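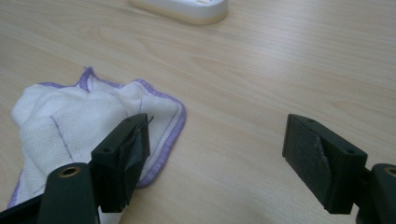
Drika Sayce

Chapter 4
Good habits at the bench

I used to skip chapters like this one. When I was learning, anything with the word "standards" in the title got a quick flick of the thumb and I was off to the part with the motors in it. So I'll try to be fair to you and keep the dull bits short -- but please do read it, because almost every question I get from readers is answered somewhere in the next few pages.

Let's start with the fingertips. On a hand-held gripper they take nearly all the punishment, and they're the part people look at least. Pads go fuzzy, they tear, they peel at an edge, and a thread works loose at the top of one while the other looks fine from where you're sitting. Cloth is a good test of all this (a small towel with a stitched hem will do nicely), as a rough edge on a pad can snag a loose weave before you've noticed there's a rough edge at all.

The house rules at Skaruten, where I spent four years, put it very plainly: look at both pads before each session, write down what you see, and don't write "OK". I hated that last part! What else was I meant to put? But "small tear, right pad, outer edge" is something the next person can check against, and "OK" tells them only that you were in a hurry. By July I was writing proper notes and feeling rather smug about it.

Then there's the question of when a worn pad becomes a bad pad. You'll find different answers in different places. The Clametti handbook, which we'll lean on a lot in this chapter, wants a pad changed as soon as the backing shows through. Other workshops go by the number of grips. We kept a tally for one pair and changed them at 1324, then let the next pair run to 1464 to see what we'd get, and I can't say I'd defend either figure in front of a strict inspector. Pick a rule, write it on the box the spares live in, and stick to it until you have a good reason to change it.

One more thing before we get going. Change pads in pairs. I know it feels wasteful to throw out a decent one, but a fresh pad facing a tired one grips differently on each side, and you'll spend a whole Wednesday blaming the cloth.

4.1 What to check before you pick anything up

Put the gripper down with the jaws open and have a look at the screws first. They should sit level with the face around them, and none of them should turn when you press with a fingernail.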